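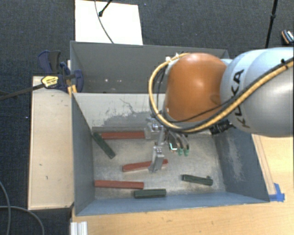 Sorting the block bin, 4 Jan 2024

I started on the bins in the new year with the one I had been putting off. It is a grey rectangular bin with sloping sides, and it holds the long, narrow blocks, red and dark green, that I use as spacers when gluing up shelves or propping a panel level. They are handy and they get thrown back without any order, which was the problem I wanted to fix.

The first question was whether the bin itself was worth keeping. Sloping walls waste space at the bottom. A block pushed up against the side does not sit flush, so a second layer leans and the third slides off. On the other hand, the slope makes it much easier to get fingers under a block that is lying along the wall. In a straight-sided box of the same depth I end up tipping the whole thing over. I kept it.

The paint on the inside of the far wall has gone in a large patch, and the floor is worn and mottled. I considered stripping it and decided against it. Paint inside a bin that takes hard-edged blocks every day will not last, and the second coat I put on another bin in May is already chipped along the rim. I brushed out the dust, went over the loose edges with a scraper and left the rest.

Color is the part that took some thought. I had been treating red and green as decoration. Inger Hafstein, who shares the bench with me, had been treating them as sizes, with red for anything she had checked against the steel rule and green for anything she had not. Neither of us had mentioned this to the other, so the system had been wrong for months. We measured the lot one evening. The spread was under 2 mm, fine for propping and not fine for spacing a drawer runner. The new rule is that red means checked and green means use it for anything that doesn't matter. It is written on a strip of tape on the shelf edge.

I tried two layouts for storage:

Parallel, all blocks lengthwise. Packs tightest, but the blocks at the bottom are hard to pull out without disturbing the ones on top.

Crossed layers, red below and green above. Takes more height and is much quicker to pick from.

Crossed layers won. It lasted 3 days before the blocks were scattered over the floor of the bin again, so I have given up on layers and settled for a limit instead. Only the blocks in current use live in the bin. The remainder went into a Vestergaard drawer unit under the bench — second drawer, left side — with a divider between the colors.

Still to do: the dowel offcuts, the shelf pins, and the box marked Zoso, which has 19 hinges in it and no screws that fit any of them. I will probably start with the shelf pins.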